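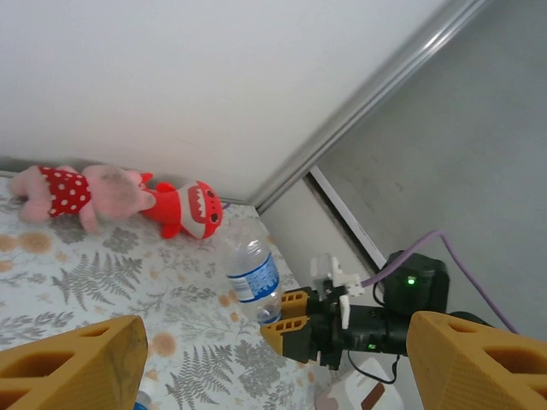
Most advice about children's things is advice about getting rid of them. I read a lot of it in February, when we moved to a smaller apartment in Kneath, and I followed too much of it. The lists say to keep what is in good shape and let the rest go. By that rule the pink pig in the red polka dot dress should have been gone long ago, with the gray that has settled into the fuzz of her face. The red shark, with his zigzag of white teeth, would go too, because there is already a bin full of sea animals. I kept both, and I think the rule is wrong.

A worn toy is one that got used. I gave away 60 stuffed animals before the move, and almost all of them were in fine condition. They were in fine condition because they sat on a shelf. If I had sorted by how clean they were, I would have kept the shelf sitters and donated the two that get asked for at bedtime. I nearly did. They were in the donation bag for an afternoon before I took them out again.

I also don't believe toys have to live in a child's room. A friend spent $200 on a cube unit so that nothing would ever be left in the kitchen. Her kitchen looks nice. Her kids play in the kitchen anyway and carry everything back and forth, and there is an argument every night before dinner. We put a printed cloth on our table, ferns and orange flowers, and the toys get pushed to the wall side when it's time to eat. It takes less than a minute. The cloth goes in the wash when it needs to.

People have told me this teaches children to be messy. Maybe it does. I grew up in a house where the table was kept clear at all times, and I am not a neat person, so I'm not sure the lesson travels the way people think.

I'm not against donating. The thrift store in Kneath does good work and I still drop off a bag every few months. What I would change is who does the sorting. I now put the things on the floor and ask my kids which 3 they would miss first. Their answers are never what I would have picked. Last time one of them chose a sock with a face drawn on it, and the sock is still in the house.

June 23, 2022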